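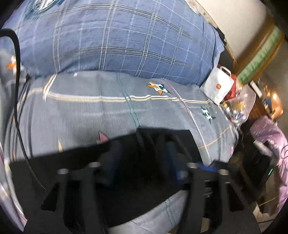
Chapter 6
Buying a Used Car Without Regretting All of It

What this chapter covers
The difference between a car's age and its condition
Reading a service history, including the bits that aren't there
The cold start, the test drive and the walk away
Paperwork, price and the art of saying very little

By the time most people reach the point of buying a used car, they have already made up their minds. They have seen it in the advert. They like the colour. They have pictured it outside the house, and in the picture it is always clean. Everything after that, including the inspection, is a search for permission.

Chapter 5 dealt with new cars, where the main danger is the salesperson. With used cars the main danger is you. A seller can hide a certain amount with polish and an air freshener in the shape of a tree, but it takes a willing buyer to hear a rattle from the front suspension and decide that it is probably the road.

Consider Sutrisno Wibisono, whose purchase we shall follow through the chapter. Sutrisno wanted a small hatchback for his drive to work at Westance, a packaging firm on the far side of the ring road. He had a budget, a list of things to check and a torch. He came home with a Prellon estate, an old one, with a roof box he had no use for and a tow bar he had even less use for. He had 2,000 pounds less than when he set out and was, for one evening, very happy.

The Prellon was not a bad car. It was simply a car that had led a full life, and Sutrisno had asked it no questions.

6.1 Age, miles and what they leave out

Buyers tend to fix on two numbers, the year and the mileage. Both are printed in the advert, which makes them easy to compare, and both tell you less than you would like.

A car that has spent its days on the motorway may have a frightening mileage and a perfectly sound engine. It has been warmed up properly, kept in top gear and steered mostly in a straight line. A car of the same age with very few miles may have been used only for trips to the shops, never getting hot enough to boil the moisture out of its oil. Its clutch has met every traffic light in town. Its battery has spent the winters slowly losing interest.

So the phrase "one careful owner" needs handling with care of its own. Careful about what? Some people are careful about money and have not changed the brake fluid in living memory. Others are careful about the paint. The owner you are hoping for is careful about the dull things, and the evidence for such a person is a folder of receipts.

6.2 The folder

A good service folder is thick, slightly greasy and boring. It should show regular oil changes, tyres bought in pairs, a timing belt replaced when it was due, and the occasional small repair done before it became a large one. Look at the dates and the mileages together. They should climb in step, like stairs.

Look next for the gaps. Sutrisno's folder was handsome up to the car's sixth birthday, with every stamp in place from the Harahap garage that first looked after it. After that it held one invoice for wiper blades and a leaflet about a carpet sale. He noticed this. He told himself that the later receipts must be in a different folder.

If the seller says the paperwork is at a relative's house, you may offer to wait. Relatives' houses turn out to be very far away.

6.3 The cold start

Arrange to see the car before it has been run, and say so when you ring up. On arrival, put a hand on the bonnet. If it is warm, ask why. There are innocent answers (it was blocking the drive, somebody needed milk) but a warm engine starts more sweetly than a cold one, and sellers know it.

With the engine cold, open the driver's window, turn off the radio and start it yourself. Listen for the first 20 seconds. A brief tick may settle as the oil gets round. A knock that stays is another matter. Have a friend stand behind the car and watch the exhaust: blue smoke suggests burning oil, and thick white smoke that carries on once the engine is warm suggests coolant getting into places it should not. A wisp of white on a cold morning is only water vapour and should not be used to frighten the seller, however tempting that may be.

Sutrisno arrived at half past four in the afternoon. The bonnet was warm. The radio was on, and he rather liked the song.

6.4 Taking somebody with you

The best piece of inspection equipment is a person who does not want the car. Sutrisno's colleague Juwita Sopacua had offered to come. She had bought an Avov saloon the year before after turning down 2 others, one for a wet passenger footwell and one because the seller would not let her drive it above walking pace. She is not a mechanic. She just has a high tolerance for awkward silences, and in this line of work that is worth more than a set of spanners.

Sutrisno told her there was no need, as it was only a first look.

Before you read on

Find an advert for a used car in your own price range and write down every fact in it. Then cross out any that you would have to take on trust. Keep what is left, as you will need it for the exercise on asking prices at the end of section 6.7.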